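## Product Review: Letton Lavender Wrapping Film and Liner Bags

Letton supplies light packing materials to schools, archives, and small museums. This review covers two of its items, the lavender liner bag and the matching film on a roll, which our stores department used for one term for bundling odd-shaped objects before shelving. Both were purchased at the regular catalog price. Letton had no part in the review and did not see it before publication.

### Materials received

The bags arrived flat, in a carton of 300. The film came on rolls of 80 feet with a plain cardboard core. One roll had a crushed end and would not turn freely on our dispenser — Letton replaced it within the week. Labels on both cartons were clear, although the lot number was printed on the underside, where it could not be read once the cartons were stacked.

### Use in the stores

Staff wrapped 213 objects over the term, most of them plaster casts and small ceramics. The film clings well to itself and poorly to everything else, a useful quality when a glazed surface must come out clean. It tears in a straight line if pulled sharply and in a ragged one if pulled slowly. New staff needed several attempts to find the right speed.

The tint is pale enough to read a tag through one layer. With three or more layers the tag becomes difficult to make out, and we now tie a second tag on the outside.

The bags are thinner than the Bullex bags we used previously. They fold down small and take up little room in a drawer, but they split at the seam when an object has a sharp foot or handle. Such pieces should be padded first.

### Handling and bulk

Neither product lies flat after use. A bundled bag remains puffy, and a long end of film will crease and twist. We advise trimming the tail before a wrapped object goes on the shelf.

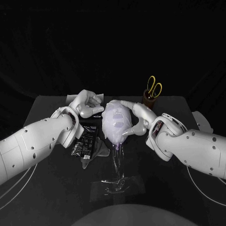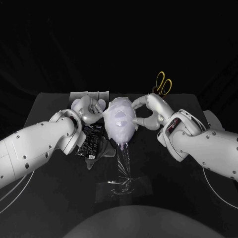

### Comparison and rating

Nusholm sells a clear film of similar width that is stiffer and holds a fold better. It is also noisier to handle, and our reading room staff objected to it. The Spanos film was returned after a short trial, as it left a residue on unglazed clay.

- Cling: good
- Tear resistance, film: good
- Tear resistance, bag: fair
- Visibility of tags: good in one layer
- Storage of unused stock: very good

The department will reorder the film in November. The bags will be kept for soft and rounded items only, and the remaining Bullex stock will be used for the rest.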